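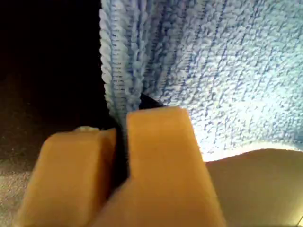
2023年9月10日 毛巾抓取采集 记录

接着上次的活,继续采浅蓝色超细纤维毛巾。任务没变:夹住布边附近的一道褶,提起,移到目标区,松开。今天只做“夹住并提起”和整段任务两种,折叠先不碰,等标注规则定下来再说。

上午开机以后先跑夹爪零位。左指回零偏了一点,重跑一遍正常。橙色指套继续用,没换新的。腕部相机曝光锁死,白平衡锁死,这两项以后谁动了请写在本子上,上一批就是中途被改成自动,前后颜色对不上,后来只好分成两个子集。

光从右边打得很强,毛巾右侧有一块接近发白,绒圈的蓝色在那里基本看不出来,左边又很暗。试过把灯往后挪,亮块小了,可是褶的左缘也跟着糊,分割模型在背景上乱跳。最后挪回原处。强光条件本来就在采集清单里,这一批统一打标签 light_right_hard,不和漫射光的混。

操作员:上午我,下午 Joanne Wragg。两个人的习惯差得挺明显。我一般先把指尖停在褶的上方,对正了再下;她是边下边合,时间短,轨迹也顺,但是偶尔只夹到绒圈,没夹到底布。回放的时候从腕部视角很难分辨这两种情况,褶进了两指之间的缝以后就是一片黑。只能看电流曲线:夹到底布的,合拢末段有一个小台阶;只夹到绒圈的,曲线是平的,提起后过一会儿就滑。

所以今天加了一个字段 grip_depth,取值 full / pile / unknown。由操作员当场按键,不要事后补。事后看视频补标的,我和 Joanne 各标了一遍,意见不一致的有41条,当场按键的就没有这个麻烦。

数量:
全天录制309条。
作废11条。里面有断流的,有忘记按开始键的,还有提起以后毛巾挂在右指外侧、没法算成功也没法算失败的。最后这一类我倾向于以后单独留着,先放在 misc 目录,没删。
失败的抓取不作废,照常入库,标 fail。这个说过很多次了,模型要看到滑脱是什么样子。

关于起始摆放。规程上写的是“随机抛下”,可是抛多了手会自己找规律,抛出来的褶都差不多朝一个方向。下午改成抽卡片:卡片上写朝向和露出哪条边,抽到什么摆什么,再用手抓乱一次。多样性好一些,每条也多花点时间,可以接受。Stusbridge 那边的同事用的是脚本出随机数,等他们把脚本发过来再换。

绒毛的问题。指套上容易粘白色的小毛,左指上缘就看得到一粒。采集中间不擦,换毛巾时才擦,这是故意定的,实际部署的时候也不会有人一直擦。但是指面内侧如果粘多了会影响摩擦,请每次换毛巾时用胶带粘一遍内侧,然后在表上打勾。今天下午漏勾了一次,我问过 Joanne,粘是粘了的。

时间同步:腕部相机和关节数据之间的延迟,今天抽查最大到2帧。阈值内,不处理。不过 Clarker 那台采集机跑久了延迟会慢慢涨,中午重启以后又回来了。暂定每半天重启一次,写进开机单。

训练那边,Sedgwick 组要的是裁剪后的短片段,只保留合拢前后。我没有裁原始数据,另外导出了一份给他们,索引文件里留了原始时间戳,方便对回去。文件夹名沿用 Genix 的老格式,不要再改大小写,上次改完读取脚本整个找不到目录。

晚上拿旧权重跑了一下今天的数据做离线预测,只看动作误差。漫射光那边误差没什么变化,强光这批明显偏大,主要错在高度方向,预测的指尖停得太高。我怀疑是发白的那一块让它估错了布面的位置,也可能是底下米色面太亮,和布边连在一起。两种可能都还没验证。

待办:
1. 右侧加一片柔光布,同样的摆放卡再采一组,和今天的对比。
2. 换深色毛巾采一小批,看高度误差还在不在。
3. grip_depth 的按键现在和“结束”键挨得太近,我误按过,挪到脚踏板上。
4. misc 目录里那几条请 Joanne 看一下,给个命名建议。
5. 备用指套只剩一副,要订。

数据已经拷到共享盘,校验和对过。本机那份先留着,等训练组确认能读再清。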